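Two arms and a chair: Soon-im Heo on teaching Wovov to tidy up

Soon-im Heo is under the bench when I get to Grekovach, looking for a grub screw. "Don't step anywhere!" she calls out, so I stand in the doorway of the shared workshop until she comes up with it pinched between two fingers, delighted.

The screw belongs to Wovov, her home-built two-armed robot, and more exactly to its left elbow, which has been coming loose all week. Wovov has a wheeled base, a column made from shelving rail and a pair of arms she has rebuilt so many times that hardly a bracket is left from the first set. It has one job, and people tend to laugh when she tells them what it is. It is meant to put chairs back under tables.

"I wanted something dull," she says. "Everyone at the workshop was doing arms that stack cubes, and I love those, I could watch them all day, but a cube doesn't fight back. A chair is heavy and awkward, it drags, and it hits the table leg if you come in crooked. You do it without thinking and then you try to write down what you did and you can't!"

She began with a folding chair at home and moved on to the stools at Grekovach, and since then she has been working her way up to proper upholstered tub chairs, the kind you find in the café at Zinari. These are her favourites and also her biggest headache. There are no slats to hook a finger round and no corners to grab, only a smooth curved back.

"So you look at your own hands," she says. "I must have moved that sort of chair hundreds of times before I noticed that my two hands aren't doing the same thing. One is spread out flat on the side. The other one presses down on top. I'd been programming Wovov as if it had a left copy of a right hand, and of course it kept slewing round."
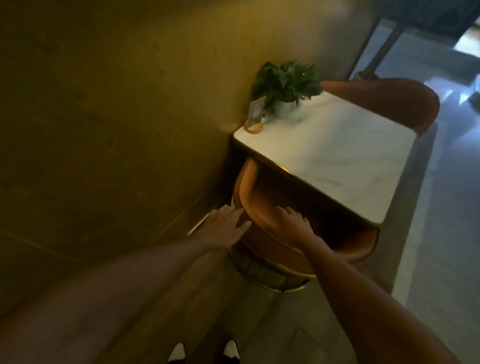

Jong-dae Gil
Workshop editor, Yang

I ask what changed once she had spotted it, and she is already pulling the laptop round to show me. The old program had both grippers closing on the backrest and the base driving forward. The new one lets the left hand stay soft, so that it guides more than it pushes, while the right leans in from above. She has given both hands wide silicone pads in place of fingers, cut from a baking mat.

"The first pads were lovely and grippy and they were awful," she says, laughing. "They stuck to the leather-look stuff and then let go all at once. Bang, chair into table. The ones on it now slide a little before they hold, and you can hear when it's going well, there's a sort of hush to it."

Then there is the part below the seat. A tub chair with a round metal ring at the bottom meets the floor quite differently from one on four legs, and tiles bring their own trouble, with every grout line giving a tiny kick that turns up in the motor readings. Heo used to filter those kicks out. Now she keeps them, and Wovov uses them to tell that the chair really is moving.

And the table? "Oh, the table is the clever bit, or it will be." Where the chair slides into an open space under the top, with a frame close on either side, there is very little room to be wrong. Wovov stops 6 centimetres short, has another look, and goes in slowly. It has managed that three times in a row on her best evening. On a bad evening it parks the chair sideways and reports success.

The whole build has cost her £700 so far, most of it on motors. The shoulder joints were the expensive mistake, as the first pair couldn't hold the arms out straight for longer than a minute without getting hot. She wouldn't do those differently, though, she tells me, or she would, but she is glad she got to take them apart.

Does she think of it as a helper for cafés one day? She pulls a face. "People ask me that and I never know what to say. I just want it to push a chair in nicely. If I'm still enjoying it in July I'll start on pulling them out, and that's much worse, you've got to get hold of something!"

By now the grub screw is back in the elbow with a dab of thread lock. Heo sets a workshop stool at the end of the bench, gives it a quarter turn to make things harder, and reaches for the start button.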